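Club de Baloncesto Plimden
Acta de la reunión de la junta deportiva, febrero

Asisten: Teodor Løken (preside), Gertraud Kofler, Relu Zamfir, Embla Sjöberg e Idun Tangen (toma el acta).
Inicio: 19.10, en la sala pequeña del pabellón.

1. Acta anterior
Se aprueba con una corrección. Kofler pide que se borre la frase «la renovación está prácticamente cerrada», porque en enero no lo estaba y ahora tampoco. Así se hace.

2. Cambio de representante de Engebretsen
Løken informa de que Engebretsen ha dejado su agencia de siempre y ha firmado con Totance. La comunicación llegó por correo, sin llamada previa. Totance propone abrir conversaciones «en un marco de confianza mutua y proyección compartida». Zamfir pregunta qué significa eso en dinero. Løken contesta que la carta no lo dice.

Sjöberg opina que el cambio puede venir bien al club: la agencia anterior tardaba semanas en contestar y Totance, al menos, contesta. Zamfir no lo ve tan claro. Recuerda que la misma agencia llevó hace un tiempo a otro jugador de la plantilla y que aquello terminó con tres reuniones, un almuerzo caro y el jugador en otro equipo. Pide que conste.

El contrato vigente tiene una opción por 2 temporadas que debe ejercerse por escrito. Kofler ha leído la cláusula y cree que el plazo corre desde el último partido de liga; Løken creía que desde el final del playoff. No hay acuerdo. Kofler consultará con la asesoría jurídica y traerá la respuesta en papel, no de memoria.

3. Comisión de agencia
Totance solicita que el club asuma la comisión. La agencia anterior la cobraba al jugador. Løken sugiere aceptar como gesto de buena voluntad. Zamfir responde que el club lleva años haciendo gestos y que le gustaría ver alguno de vuelta. Se vota no aceptar por ahora: 2 votos en contra de la comisión, 2 abstenciones, Løken a favor.

4. Patrocinio de Detness
Detness ofrece renovar la publicidad de la camiseta de calentamiento siempre que Engebretsen aparezca en la campaña de otoño. Tangen advierte que el club no puede comprometer la imagen de un jugador que quizá no siga, y que además ahora los derechos de imagen los gestiona Totance. Sjöberg propone ofrecer a dos jugadores de la cantera. Løken duda que a Detness le interese. Kofler comenta que nadie se lo ha preguntado. Sjöberg lo preguntará.

5. Abonos
Se han renovado 305 abonos anticipados. El departamento comercial lo califica de «excelente respuesta». Zamfir solicita el dato de la temporada pasada a las mismas alturas, que no figura en el informe. Se aplaza cualquier valoración hasta tenerlo. El descuento del 25 % por pronto pago se mantiene, con la reserva de Kofler, que sigue sin ver una cuenta que demuestre que compensa.

6. Ruegos y preguntas
Tangen pide que nadie hable con la prensa del asunto Engebretsen antes del partido del sábado. Løken dice que él no ha hablado con nadie. Zamfir señala que la web local publicó el cambio de agencia antes de que la junta recibiera el correo — y que de algún sitio saldría.

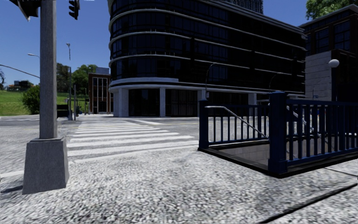
Løken insiste en que la filtración pudo venir de la propia agencia. Es posible, y no se discute más. Se acuerda que las respuestas a medios pasen por Tangen hasta que haya algo firmado.

Se levanta la sesión a las 20.45. Queda pendiente fijar fecha para la próxima, que dependerá de la asesoría.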